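Why Do Some Things Shine and Others Don't?

Someone has probably told you that shiny things are smooth and dull things are rough. Grown-ups say it a lot. Should you believe them? A good rule is not to believe anything about stuff until you have looked at some stuff, so let's do that first.

You won't need a kit. The Bako Light Lab box promises "60 amazing surface experiments," but plenty of those 60 are the same experiment with a different sticker. A tray and a few things from around the house will do fine.
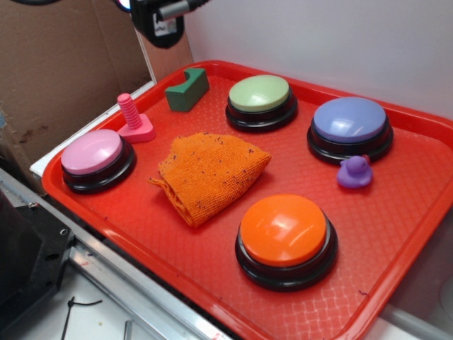
Glossy button caps, a matte green block and a crumpled orange towel on a red tray.

Look at the lavender-blue button near the back. It has a bright white spot on top. Is the spot painted on? You can't be sure just by staring at it, but there is a test you can do at home with any shiny round thing. Keep the thing still and move your head from side to side. If the spot slides around as you move, it is a reflection. Paint stays put.

When light hits a smooth surface, most of the bounced light goes off in one direction, a bit like a ball bouncing off a flat floor. If your eye happens to be in the way, you see a bright spot. When light hits a rough surface, it gets scattered all over the place – a ball on a rocky beach would do the same – and no single spot wins. The green block near the green button is like that. It has a color and a shape, with a curved notch in the top, but not much of a gleam.

So the grown-ups were right? Mostly. Don't hand them the prize yet.

Run a finger over a plate and then over a sheet of paper. The paper feels smooth too, but it doesn't shine like the plate. Your finger is not a very good judge. Paper has bumps and tangled fibers far too small to feel, and light notices them even when you don't. "Smooth" to a finger and "smooth" to light are two different things.

It gets trickier. Some things are bumpy and a little shiny at the same time. The skin of an orange is one. It is covered in tiny pits, yet a fresh orange can still gleam under a lamp, a little at a time, in lots of small glints.

To see bumps properly, you have to get close. Really close.
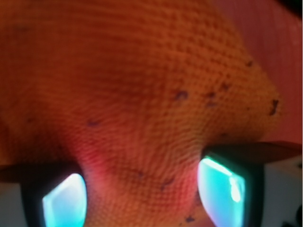

Rows of tiny dimples on something orange, with a few dark specks.

What is it? It might remind you of orange peel. It might remind you of a knitted mesh. Before you shout out an answer, think about how much you are guessing. A close-up shows you the surface very well and tells you very little about the whole thing. Lots of quizzes are built on that trick.

Color can fool you as well. The lower part looks pinkish-red, but the dimples carry on right through it. Light of another color falling on a surface can change how it looks without changing the surface at all. Try it with a red candy wrapper held over a flashlight and a piece of white paper.

Now your turn. Find 6 things at home. Write down "shiny" or "dull" for each one before you touch it, then look again with a flashlight held low and off to the side. Low light makes long shadows, and small bumps show up much better. Cross out any answer you got wrong, but leave it where you can still read it.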